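Disassembly and Documentation of a Disc-Type Motor
Final Project Report, Electrical Machines Workshop
Submitted by Mahmoud Saber
Project supervisor: Beverley Bainbridge

1. Purpose of the project

The purpose of this project was to open a small disc-type motor, identify its main parts, and prepare a set of work instructions that a first-year student could follow without help. The motor was taken from the Vominar teaching collection, where it had been stored without a data sheet. The department wished to know whether motors of this type could replace the older cylindrical units now used in the introductory course.

The report covers the work area, the opening of the motor, the state of the windings, and the draft instructions. Electrical testing under load was outside the scope of the project and is left to a later group.

2. Work area

Loose screws and metal filings had caused difficulty in an earlier project, so the table was covered before work began. A blue covering was chosen in order that small dark parts would stand out against it. Parts were to be placed near the center of the table, within reach, and never stacked. Tools were returned to the Ragab tool chest after each step.
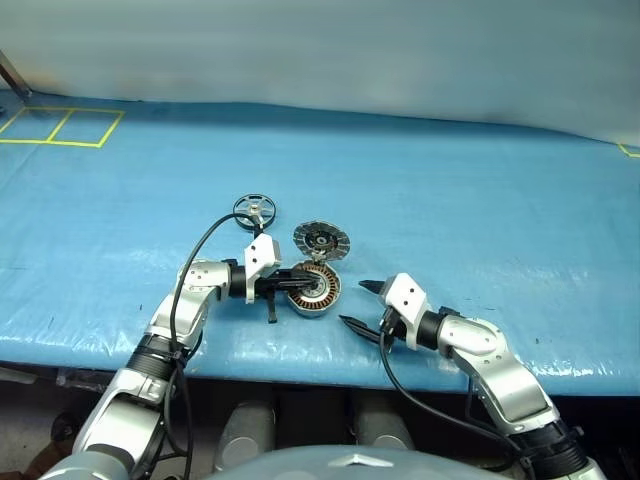

The order of removal was decided before any part was loosened. Because the rotor of a motor of this type faces the stator across a narrow gap, any sideways force on the rotor can scrape the faces against each other. The draft instructions therefore call for the rotor to be lifted straight up and set down without touching the copper.

3. Main parts

The stator is the fixed part of the motor. It carries the copper windings, which are arranged in a ring and separated by radial slots. When current passes through the windings in sequence, the magnetic field moves around the ring and the rotor follows it.

The rotor is a flat disc with a dark center. Its broad, shallow shape gives the motor a short overall length – an advantage where space is limited along the shaft, as in fans and wheel drives. The same shape makes the disc awkward to grip, and this point received more attention in the instructions than had been planned.

4. Inspection and measurement

The windings were inspected under a bench lamp with a Bivance hand lens. No broken strands or burned varnish were found. Resistance was measured five times across each pair of leads with the Proltine meter, and the readings agreed closely enough that no further series was considered necessary.

A turn-by-turn count of the windings was not attempted. An estimate based on wire thickness and slot area gave a total of 1,712 turns. This figure should be treated with caution, as the space taken up by insulation was assumed and could not be measured without cutting the wire.

5. Trial of the instructions

The first draft of the instructions was read on a Saturday morning by students who had not seen the motor before. Each reader was given 80 minutes to work through the text and mark any step that was unclear. Most of the marks fell on the section dealing with the separation of the rotor and the stator. The original wording, "remove the disc," did not say where the hands should be placed or which face should be turned up afterward.

The section was rewritten. It now tells the student to hold the disc by its outer edge and to check the gap for loose metal before reassembly.

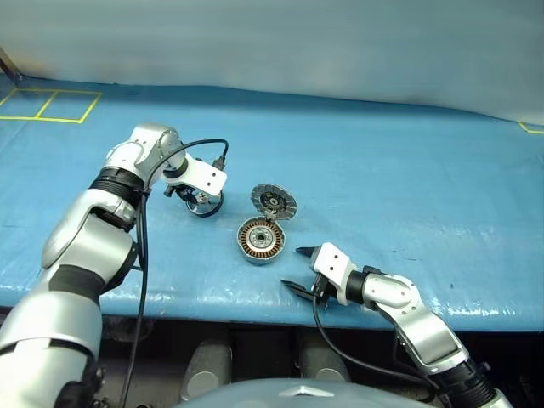 Beverley Bainbridge remarked at the review meeting that the new wording was much safer, but that it still assumed too much. A beginner, she said, would want to know how hard to pull, and "lift straight up" would mean little to a student who had never felt a magnet let go all at once. She asked for a warning about pinched fingers to be placed ahead of the step and not after it.

The warning was moved accordingly. A short note on magnetic pull was also added to the opening page of the instructions.

6. Recommendations

It is recommended that disc-type motors be introduced in the second half of the course, after students have handled at least one cylindrical motor. Five units would be sufficient for a class working in pairs. A covered table should be required for every session, and a shallow tray for screws should be supplied with each unit.

The revised instructions are attached as Appendix A, and the resistance readings as Appendix B.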